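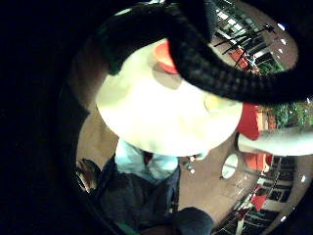 Armindo Nogueira
Club moderator, Mistmont Classic 4x4 Forum
2023-02-11

Rear heater in the old wagon, keep or bin? Matrix is weeping again. Fomberg want 500 for a recore plus freight. Could just loop the hoses and forget it -- kids have left home anyway.

htm_swb
Keep it. Once the holes in the floor are blanked you'll never put it back. Mine's been recored once, 307 at Carrasco, no dramas since.
Huia Te Moana

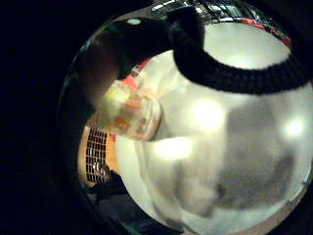
Small jar, gloves on.

vasco_a
Disagree. Loop it. Two less joins to leak under the back seat and teh carpet stays dry. Original is nice but so is coolant in the engine.

Leonor C
Vasco you said that about the centre vents too and now you want them back

vasco_a
Different thing. Vents don't leak.

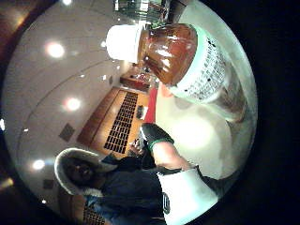

Brown one, white cap.

Leonilde Neves
Got a second hand Zelta matrix for 118, colour is wrong but it fits. Pressure test first. Also check the tap, mine was siezed half open.

Armindo Nogueira
Hadn't looked at the tap. Will pull it tomorrow -- if it's stuck I'm looping it till September. Sorry Huia.

htm_swb
Bag the bits and label them at least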